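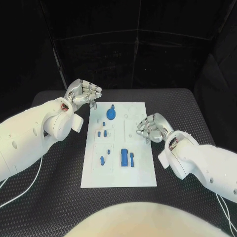
White practice board with blue knob and pegs, shown on a dark tabletop.

Derkstead, May 29, 2024. Vasiliauskas, a maker of hand-skill boards for workshops, schools and therapy rooms, today announced the Jandetti board, a tabletop board for practicing small movements of the fingers and wrist. Orders are open now and shipping starts in July.

The Jandetti has a white base with raised white panels and carries blue parts, among them a round knob with a post at the top and several upright pegs. The base lies flat on any ordinary table and can be used with the long side or the short side facing the user. The matte surface is meant to cut down on glare under ceiling lights.

Users can work through the parts in any order. A printed guide comes with each board and sets out 30 short tasks, starting with single pegs. Most take less than 3 minutes. The guide also has blank pages for notes.

The board was developed at the company's workshop in Dorham and replaces an earlier model that came with loose trays. Customers had asked for a board that could be put away in one piece. Replacement pegs and knobs will be sold separately, and parts from the earlier model do not fit.

The Jandetti costs $345, including the guide and a storage sleeve. Schools and clinics ordering 8 or more boards can ask for a written quote. Boards can also be seen at the Vasiliauskas showroom in Derkstead during normal opening hours.

About Vasiliauskas
Vasiliauskas designs and sells practice boards and training materials. The company has its office and showroom in Derkstead and its workshop in Dorham.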